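Getting the Clilis cell back into shape

I promised more on the Clilis cell after the September post, and I finally have a good stretch of work to report. I love this part of the job! Setup is slow and fiddly, and I could do it all day.

Quick recap for anyone new. Clilis is our PC teardown cell at Kidwood. The arms work on a slotted aluminum table, and the computer lies on its side with the panel off. Next to it sits the gray printed fixture, with a recessed tray for the processor and a few raised blocks to line things up against. I print those myself, and version 9 is the first one I've been happy with.
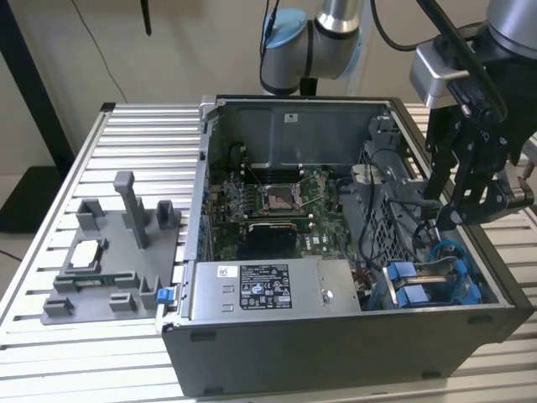 The first job was the home position. After 2,804 cycles the gripper had started coming in a hair to the right of where I'd taught it, and I spent a whole morning blaming the software. It was the table clamp. One T-nut had worked loose in its slot, so every time an arm slowed down hard the fixture crept a tiny bit. I tightened the nut, marked it with paint pen so I can spot it moving, and taught the points again from scratch.

Next came the fingers. I took all the linkage screws out one at a time, cleaned them and put them back with a small dab of threadlocker (the blue kind — please don't use the red, you will want these screws out again). The spring got a wipe and a look for wear. I do this every 900 cycles now, and it takes less time than making coffee for the lab.

Then the drive caddies. They're ridged blue plastic and the case is crowded with cables, so the path out matters a lot more than the grip. I had been closing at full force, which bent the caddy just enough to make it bind. I dropped the force by 2 steps, slowed the last bit of the approach, and added a short pause after closing so the fingers settle before anything lifts. The path also swings wide of the power cables now, with a waypoint I should have added months ago. 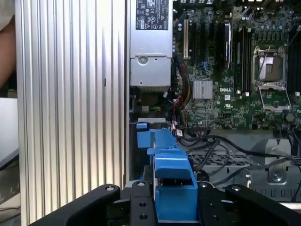

Azucena Bañuelos wrote in to ask whether the pause is worth it, because on her Rizk gripper she got the same result by lowering the speed alone and kept her cycle time. She also wanted to know if I save the taught points before touching the clamps, having once lost a full set at Illey.

Good questions! I haven't tried speed alone, so that goes on the list for the next run. And yes, I save the points under a new name before I pick up a hex key. I lost a set once too, and teaching them again ate my whole afternoon.

Next up is the cable on the wrist, which needs a better strain relief. I have a clip design half drawn and will post the file when it fits.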